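Taste Panel and Home Cooks Wanted for the Drodgate Community Cookbook

Posted in: Get Involved > Food & Neighborhood > Calls

Do you have a soup that your whole family fights over? A bean dish you learned standing on a stool next to your grandmother? We want it, and we want you too!

The Drodgate Community Cookbook is going into its second edition, and we're looking for home cooks and recipe testers to help us put it together. The first book came out with 1382 copies printed, and they were gone before the summer fair. People still stop me at the bus stop to talk about the walnut rolls (and to argue about the amount of sugar, which is fair enough).

There are two ways to join in, and you're welcome to do both.

Home cooks send us one or more recipes from their own kitchen. Handwritten is fine, and so is a phone recording if you never measure anything. Radka Begović will sit down with you and turn "a good handful" into something the rest of us can follow.

Recipe testers take 8 recipes each and cook them at home or with us in February, then fill out a one-page sheet for every dish. Was the timing right? Did the dough come together? Would you make it again on a weeknight? We pay back your grocery costs up to the limit on the sign-up form, so keep your receipts.
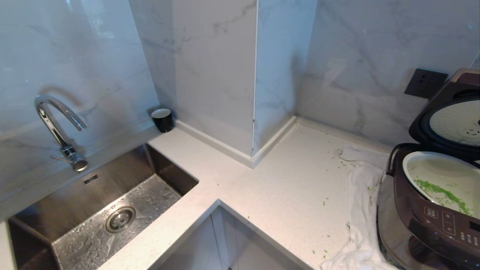

You don't need training, a fancy stove or nice handwriting. Some of our best testers last time had hardly cooked before, and they caught things the rest of us read right past – like a cake that never told you to add the eggs. We'd especially love to hear from people who cook without meat or wheat, from anyone over 70, and from teenagers who are just getting started (under 16, please bring an adult along).

What we ask of you:

– Cook each recipe once exactly as written, before you start improving it
– Come to 2 tasting evenings, both on a Thursday at 6:30 p.m.
– Tell us about any allergies when you sign up
– Be kind in your notes, and blunt about the salt

Every cook and tester gets a free copy of the finished book and their name in the back. Cooks keep the rights to their own recipes and can pull them any time before we go to print.

The chapters are soups, beans and greens, bread, Sunday dinners, pickles, and sweets. Pickles is looking very thin right now! We're also adding a short chapter on sauces and dressings, the little things that get stirred together at the last minute and never get written down. If you've got one of those, please send it first. 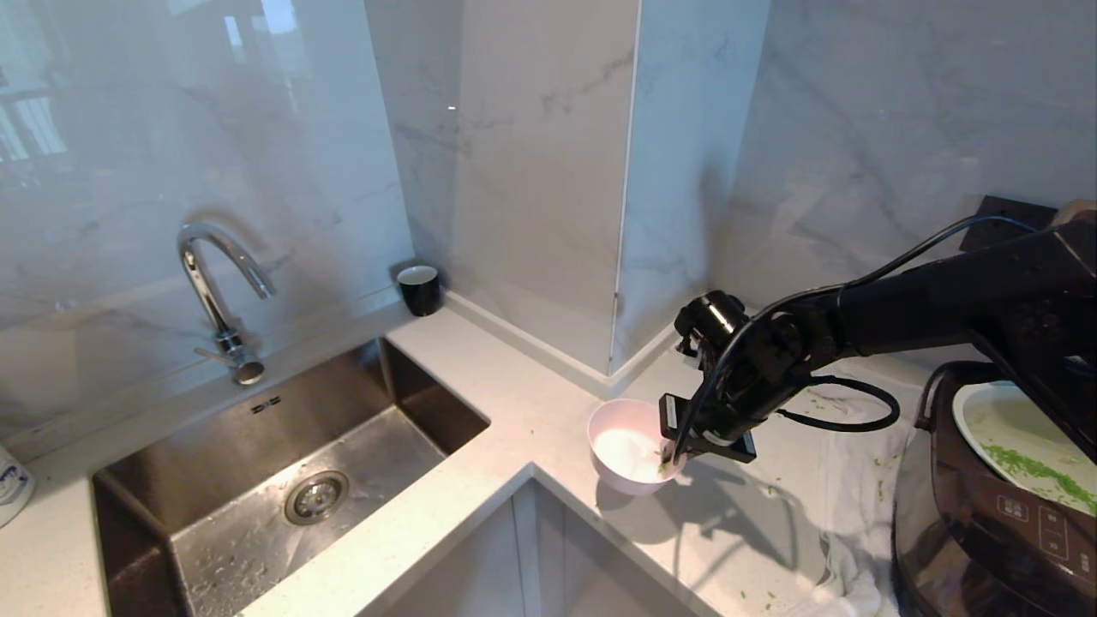
A small pink bowl on the counter, with a few bits of green near the rim.

To sign up, pick up a form at the Trajkovski bakery or ask for one at the library desk. Put your name, a phone number and the chapter you'd most like to work on. Damir Leka is matching testers with recipes and will call everyone back, usually in the evening. If you can't get out to collect a form, a neighbor can bring one home for you and drop it off again.

Comments

Zdenka Omerović
I still have my cabbage pie sheet from last time, with butter all over it. Count me in for bread!

T. Petek
Can two people share one set of recipes? My wife cooks and I have the opinions.

Damir Leka
Sure, Tihomir, put both names on the one form.

Nikola Stoyanova
My aunt has a green tomato pickle but she only makes it in five-gallon buckets. Is it ok if somebody else scales it down?

Tags: cookbook, recipes, home cooking, get involved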